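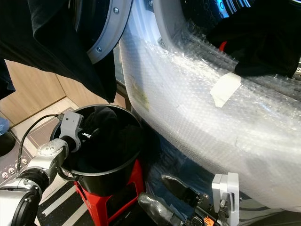
Robot Software in Practice
Handout 6: Grasping things that have no shape
Evaristo Fiore, room 2.14. Updated August 13, 2018

Read this before the lab. Last year most of you read it during the lab, and the laundry won.

1. Where we left off

Handout 5 dealt with rigid objects: find the pose, look up the grasp, close the fingers. A mug has a pose. A heap of black clothing has a mood. You can still fit a box round it, and the software will cheerfully report an orientation for that box, which you should ignore.

2. Perception

Black cloth in a black bucket is a poor start for any colour-based segmenter. The edge between garment and rim is the one you need, and it's the one with the least contrast. Depth helps, within reason. Dark fabric returns little light to most depth sensors, so expect holes in the cloud, and do not let your code fill them with the average of their neighbours. That is how you get a smooth grey plateau and a gripper pushed into it with great confidence.

Bubble wrap on a washing machine has the opposite fault. Every dimple throws a highlight, and the highlights move when the head moves. Ermanno Bortolotti's filter in the Noko package drops any point that shifts between two successive views. It's crude and you should use it. Set the threshold to 80 to begin with and change it only when you can say why.

3. Planning

For the left arm, the bucket rim is the easier target. It is thin and round, and one finger goes inside while the other stays outside. Two warnings.

The inside finger will be among the clothes. The collision checker regards cloth as solid unless told otherwise, and will refuse the grasp for ever. Mark the contents as soft in the scene file.

The outside finger is not excused from collision checking just because you were busy with the inside one.

If the bucket is on a stand, add the stand to the scene as separate legs. A single solid block is quicker to type, and it also forbids the other arm from reaching anywhere useful under the machine.

4. Control

Switch from position control to force control at first contact, and log the switch. The Vainio controller writes code 887 when it changes mode and code 3745 when it would like to but can't. Several groups have taken the second for a serial number.

Garments hanging out of the door are the awkward case. Pull slowly and watch the wrist force. A steady rise means the cloth is caught on something. A sudden drop means you have lost it, so go back to perception and start again.

5. For next time

Run the Tavham recording through your segmenter with the filter on and off. Bring both outputs, including the ugly one. Write half a page on where your mask confuses cloth with bucket.

Reading: chapter 4 of the course notes, skipping the section on folding. We'll get to folding in February, if morale allows.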